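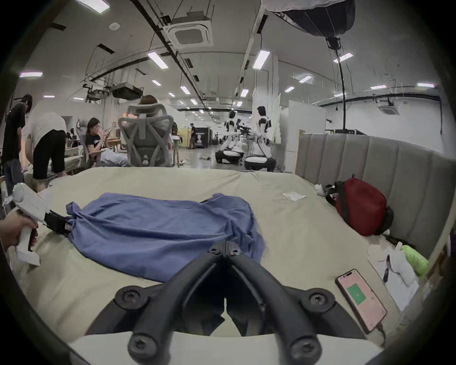 Costura plain tee, blue

Shop > Tops > Tees > Costura

Reading time: 2 min

Short sleeves, plain front, medium blue with a bit of dust in it. Cotton jersey, midweight. Cut and sewn at our Dalport unit, same pattern as the old Drinwood tee but 2 cm longer in the body (you asked). Sizes XS to XXL.

Price: £29. Pack of two, see basket.

Creasing. Yes it creases. Crumple it on a bed and you'll get folds all over, same as any tee this weight. Shake it out by the shoulders, lay flat, smooth from the middle outwards, then fold. Iron inside out if you must, medium heat. We dont bother.

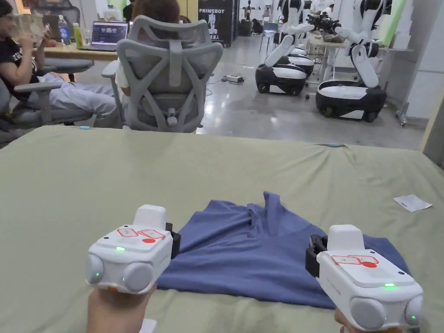 Any table will do for folding, a cloth on top stops the jersey sliding about. Sleeves in first, then sides, then hem up to the collar. Don't hang it damp, the neck goes.

Wash at 30, or 60 if its really filthy, though expect some fade. No tumble drying. Colour may rub off a little in the first wash so keep it away from whites.

Fit: boxy. Between sizes, go down. Okabe long sleeve is the same block, if you've got that one order the same size.

Restock: XS and XXL back in December. Returns within 60 days, unworn, labels on.

Comments

tealady9: Lovely blue, greyer than I expected but I like it. Neck still fine after loads of washes.

mossgate: Is the Okabe coming in this colour??

pinsandall: Went down a size like it says, too short on me. Swapped no bother.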